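Questions I Get About the Lunch Room

Since I put the Stivau room up on the blog in July, my inbox has filled up with the same handful of questions, so I'm answering them all in one place. If yours isn't on the list, send it over and I'll add it. Last updated October 30, 2019.

What's on the floor?

Tile, and I love it! White with soft gray clouding, and the grout is a pinky beige. I went back and forth on the grout color for ages (pure white scared me, gray looked like a bus station). The line is called Trona and I paid $1,617 for it, which includes the delivery but not the guy who laid it.

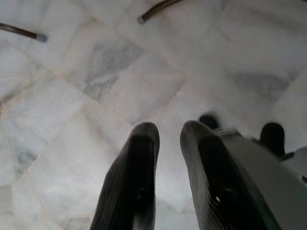 The floor, with the grout lines running on the diagonal.

Is it slippery?

With socks on, a little. In shoes I've never had a problem. I mop with plain warm water and go over it with an old towel, and that's the whole routine.

Are the tables real marble?

Ha, no. Marble pattern only. Real stone was never in the budget and I'd be scared to put a glass of juice on it. Mine are from Zundora and they were $332 each. What sold me was the orangey pink veining, which looks a lot louder in person than it did in the catalog, so order a sample if you're the nervous type.

And the red edge?

Came that way! Both of my tables have the red trim and I get more mail about it than about anything else in the room. I thought I'd hate it. Now I sort of wish I'd gone further and done red chairs.

Does the glossy top show everything?

Fingerprints, yes. Crumbs, weirdly, not so much, they get lost in the veins, so run your hand across before you decide it's clean. I wipe with a damp cloth, then a dry one. Skip the spray polish, it left streaks on mine that took forever to get off.
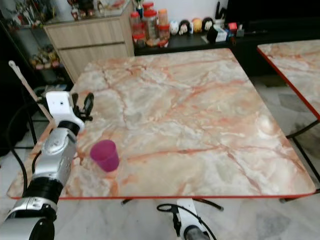

Same cloth does for the cups, by the way, if they've only had water in them. The pink ones are plastic and you can see through them, so a milk ring shows right away and then it's off to the sink. I bought a stack at Prendergast when they were clearing out summer stuff and should have bought two.

How do you set a place?

Nothing fancy. Cup on the left, bowls next to it, then spoon, then fork on the far right. I know, I know, the fork "belongs" on the left. Five people have written to tell me so. I like my silverware together on one side and I'm keeping it there.

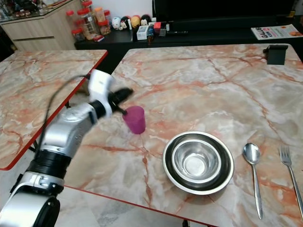 Pink cup, two steel bowls, spoon and fork.

Why two bowls?

Big one for the meal, small one for fruit or whatever comes after. They nest, so they go out and come back as one thing. Stainless, both of them.

What did the whole room cost?

Nearly $2,000 for the floor and one table. I haven't added up the rest and I'm not going to.

Can I buy your extra tiles?

Sorry, keeping those for when I drop something heavy.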